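Chapter 4
Serial Publication and the Shape of the Scientific Romance

Before 1900, most long works of speculative fiction reached readers in installments. The form left marks on the text that survive in bound editions: chapters of nearly equal length, a reversal near the close of each, and summaries of earlier events placed in the mouths of minor characters.

This chapter treats the installment as a unit of composition. Section 4.1 defines the terms part, number and volume. Section 4.2 compares the serial and book texts of Fletcher Brunton's The Cidport Engine, which differ in 68 places.

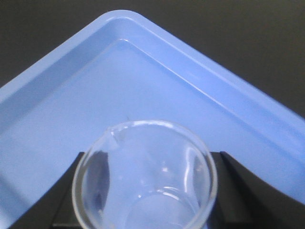
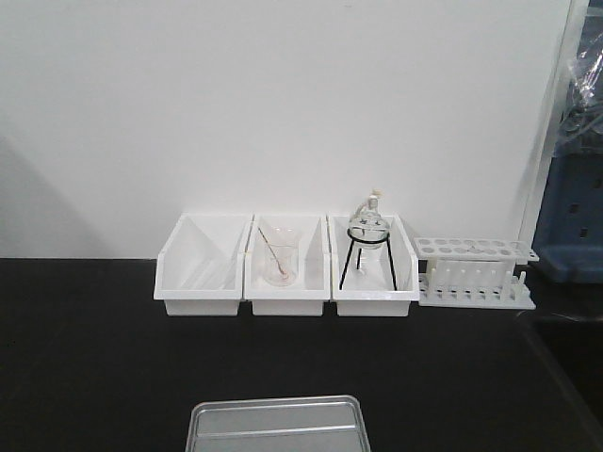
Most of these differences are small. Two are structural - the removal of the laboratory prologue and the transfer of the Stimden letters to an appendix. Section 4.3 asks whether such changes should be credited to the author or to the publisher, Besnard, whose house limit was 2000 words per part.

Readers should review the definition of frame narrative in Chapter 2 before continuing. Exercises at the end of the chapter use the Puder edition, and page references are to that text.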